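Slot-and-tab block

A slot-and-tab block is a small toy building block that joins to others by means of flat tabs on one side and matching slots on another. The blocks are usually close to cubic, with rounded edges, and are sold in sets of a single shape in several colors. They belong to the wider group of interlocking construction toys, along with stud bricks, snap cubes and notched panels.

Design

The basic block has one side with a pair of thin tabs and at least one side with a pair of rectangular slots. The tabs of one block are pushed straight into the slots of the next. In most sets the slots are slightly deeper than the tabs are long, so that the faces of the two blocks meet without a gap. Some makers put slots on every side except the one with the tabs, while others leave the top and bottom plain so that the blocks can also be stacked loosely.

Because the slots are set in pairs, a block can be joined in only two positions, one being the other turned by half a circle. This keeps the sides of a row lined up, but it also limits the shapes that can be made. Sets meant for older children often include corner pieces and double-ended connectors to get around the problem.
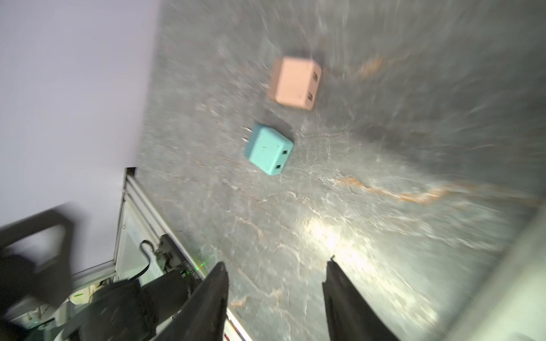

Colors vary by maker. Early sets were mostly red, yellow and blue. Softer shades such as peach, turquoise and pale gray became common later, especially in sets sold for use at home. Color normally has no effect on fit, although the Lirnent system used darker shades for blocks with tighter slots.

History

The type is generally traced to the workshop of Polák, a toy firm in the town of Cerkirport, which sold a boxed set of 50 wooden blocks with glued-in tabs. The tabs broke easily, and the firm switched to molded blocks within 10 years. Wevberg, a maker of school supplies, brought out a larger classroom set of over 200 pieces with a storage tray and a booklet of patterns. Lirnent blocks followed and were sold mainly by mail.

Blocks from different makers rarely fit together. Polák and Wevberg blocks are close in size, but the spacing of the tabs is different.

Use

Young children use the blocks for building rows, walls and simple figures. In classrooms they are used for sorting by color, making repeating patterns and measuring length in block units. Building is normally done on a table or another hard, flat surface, where the blocks can be pressed together more easily than on carpet.

Wear and care

Tabs are the part most likely to fail. They may bend or snap when blocks are pulled apart at an angle. Dust and crumbs collect in the slots and can be removed with a dry brush.

See also

Construction set
Snap cube
Toy block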